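Open day at Skornar, my notes for the 10-minute slot
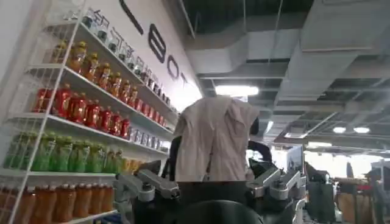
OK, so start with the train ride, people like the train ride. I signed up for the Skornar open day back in February, and by the time I got there I'd read every page they'd put out and had 18 questions written on my hand and one sleeve. They send you around in groups of 24, coffee first, then the demo floor. Point at the drinks shelf here! Everything's sorted by color, red bottles on one level, green on the next one down, and I stood there thinking my kitchen has never looked that good. Then say what I asked our guide: what happens if you put a green one in with the reds? (Pause, let them guess.) She said try it after lunch, so I did.

Slow down for this bit. Mention the humanoid in the cloth shirt, somebody always asks. I didn't get to see that one run, so don't promise anything.

Next, the Pellov gripper talk. Keep it short, I always go long on fingers. The one number I wrote down was 463 picks in the morning session, their count.

Skip Kalach if I'm past eight minutes.

Finish on the Seneviratne workshop, sign-up sheet is by the door. Water!! Drink some before questions.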